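Home | News | Events | Routes | Support Us | Contact

Print this page | E-mail this page

PRESS RELEASE

For immediate use

Walkers sought for 134-mile Atolo Round as new summer relay opens for entries

Entries are now open for the first ever Atolo Round Relay, a 134-mile charity walk that sets out from the old market square in Hutham, wanders through river valleys, sheep country and a good many muddy farm gates, and comes back again to the very spot where it began. The relay is being organised by Flastusico, the walking and outdoor charity, and it takes place in June, when the evenings are long and (we all hope) the paths have had a chance to dry out.

The route is split into 12 stages, the shortest of them an easy riverside amble and the longest a proper day out over the tops, with a steep pull up to the Cheung Stone that will be well known to anyone who has ever tried it with a full rucksack. Teams can share the stages between them however they like, and walkers who would rather come along for a single day and a sandwich are every bit as welcome as those who mean to go the whole way round.

The charity has been dreaming of a relay on the Atolo Round for a very long time. Most people who know the path have walked it in bits and pieces over the years, a weekend here and a bank holiday there, and it seemed a great pity that there was never a moment in the calendar when everyone could be out on it together. There are places for 160 walkers this first year, and about 500 people have already asked to be kept up to date with the plans, so early entry is warmly advised!

Overnight stops will be in village halls and on two campsites, where there will be hot suppers, showers and laundry facilities. Bags will be carried between stops by van, so walkers need only take what they want for the day: waterproofs, a drink, something to eat and a spare pair of socks.

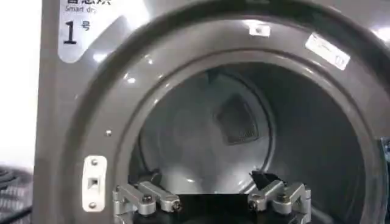 One walker from last autumn's trial weekend told us that the hills had been far kinder than she feared, that it was the long flat stretch beside the canal that found her out, and that she would gladly do it all again "tomorrow, if my feet would let me". Her advice to newcomers was to start slowly on the first morning, however fresh they felt, and to leave the new boots at home.

All the money raised will go towards Flastusico's path repair work and its guided walks for people who are new to the countryside or coming back to it after illness. Several of the stiles near Hutham are due to be replaced with gates, and there are plans for a boardwalk over the boggy ground below the Cheung Stone, a spot that has swallowed more than one shoe.

Walkers should be comfortable covering a full day on rough ground, and under-18s must be with an adult. Dogs on leads may join all the stages apart from the two that cross nesting ground. Entry forms, stage maps and a kit list can be found on the Events page, and entries close at the end of April or when all the places have gone.

Notes for editors

The Atolo Round is a circular waymarked path starting and finishing in Hutham. Press places are available on the opening stage, which leaves the market square at 8.30am. Please get in touch through the Contact page.

ENDS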